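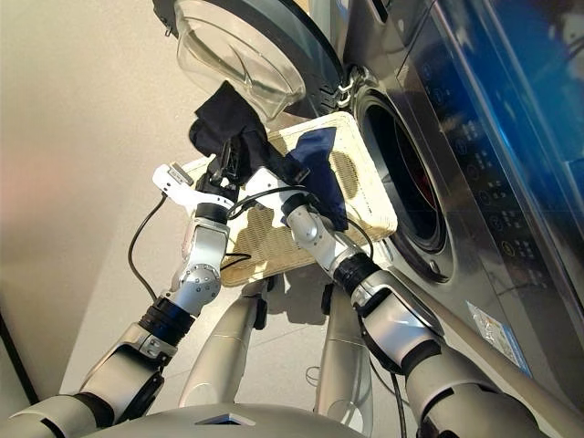 Home | Gallery | Laundry Nook | Guest Book

Laundry Nook, Ploltivano Street

We moved into the Long house in July and fixed up the laundry nook first, on the theory that a family with clean socks can put up with having no kitchen. The theory is still being tested.

The washer. Stainless steel, front-loading, with a round door that swings wide enough to catch a shin. It came secondhand from Londix for $434 and has a spin cycle the neighbors now know by heart.

The basket. White, woven, rectangular. When the sun comes in it throws a patchy pattern through the weave, and for a minute laundry looks almost like a hobby.

The navy load. Two dark blue cloths, and they don't quite match -- one is brighter than the other. They were sold to us as the same blue. We have stopped bringing it up.

Still to come: the Flodine shelf, which has been in its box for 9 weeks and is doing very well in there. The instructions are 3 pages long and have no words -- I have plenty.

Last updated: October

Questions? Use the guest book. | © Laundry Nook | Back to top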